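The Waiting List Is a Real List

Dedia, 7:40 on a Sunday. Rain. The line for the swap hall already goes past the bakery and halfway to the bus stop, and the doors don't open til nine. People have folding chairs. One man has a whole breakfast.

Recep Canpolat has been near the front since six. He wants a door handle. Not any door handle – the left rear one off a Hastance wagon, the old kind, gray. Three years looking. "I could get the right side tomorrow," he says. "Everybody has the right side."

The hall is a former tire shop and what goes on inside is simple enough. You bring something that still has use in it. You take something. No money, no points, no app. If you want a thing that isn't there you write it on the list, and the list goes up on the wall, and sometimes months later your phone rings.

173 requests on it this June. I read them all, standing up, getting elbowed. Somebody needs the lid to a Bogale pressure cooker, small size. Somebody needs a crutch, just one. A bassoon case. The instructions to a board game, "can return after copying." A wedding suit, short man, wide shoulders, by the 12th – that one had been crossed out in green, so presumably he got married in something.
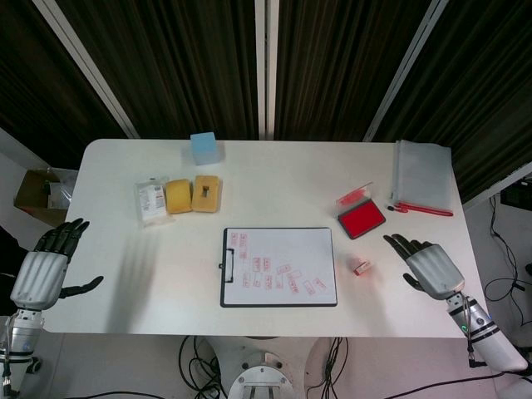 A clipboard on a white table.

Zodwa Magagula started it with her sister-in-law Ayantu Berhe after the two of them cleared out an apartment and couldn't find anyone to take the good stuff. The thrift stores were full. The city wanted a fee. So they rented the tire shop for a weekend, put up paper signs, and figured maybe thirty people. They ran out of floor by noon.

"We had no plan for the second one," Magagula says. She's eating a roll while she talks and directing a couch with her other hand. "There wasn't going to be a second one. People just kept asking us at the store, at the dentist. My dentist! He had a canoe."

The rules came later and they came out of fights. No mattresses. No paint. Nothing with gas still in it. Two big items per household, after a bad morning with a van and a guy who turned out to have a resale shop across town. Small stuff is open, take what you can carry, and small stuff is where most people spend thier time anyway. Buttons, cake tins, cords for phones that haven't been made in fifteen years. Half-used anything.

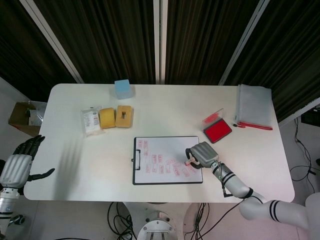

Small things, spread out on a table top.

There's an argument running about the list, and it's been running a while. Chaltu Kumsa wants it online. She's twenty-six, drives in from Jandetti, an hour and change each way, and thinks it's nuts that she has to make the trip to find out the thing she needs isn't there. Hard to say she's wrong. Berhe won't budge. Put it online, she says, and you get requests from people who never come, never bring anything, and want it shipped.

Kumsa's answer to that is she's come to every swap since last fall and would still come. She brought curtains this time. Left with a bread pan and a lamp, both of which she says she doesn't need.

So for now it's paper. Berhe copies it out fresh after every swap, by hand, oldest requests on top. The one at the very top has been there since the second weekend: "glass stopper, blue, for decanter, was my mother's." No one's had the heart to move it down. Tsion Kahsay wrote it. She's 81 and comes mostly for the coffee now, she says, though I watched her go through the glassware box twice, the second time slower.

What gets me is how much talk there is. You can't take a waffle iron off a stranger without hearing about the waffle iron. The left side sticks. Oil it first. Her kids liked it with the cornmeal mix, and then the kids moved to the coast, and so on for ten minutes while the line backs up behind you. Kahsay got a full account of somebody's hip. Nobody seemed in any hurry but me.

By one it's thinning out. Leftovers go on shelves in back, the truly hopeless stuff goes to a scrap guy who shows up at three in a truck with one working headlight. Magagula sweeps. Berhe sits down with a marker and starts on the new list – 192 this time, she says, and shakes out her hand.

Canpolat didn't get his handle. He did get a different handle, brass, for a gate. He doesn't have a gate. He's going to ask his brother, he thinks his brother might.

Next swap is in the fall, same place, doors at nine. Bring a chair.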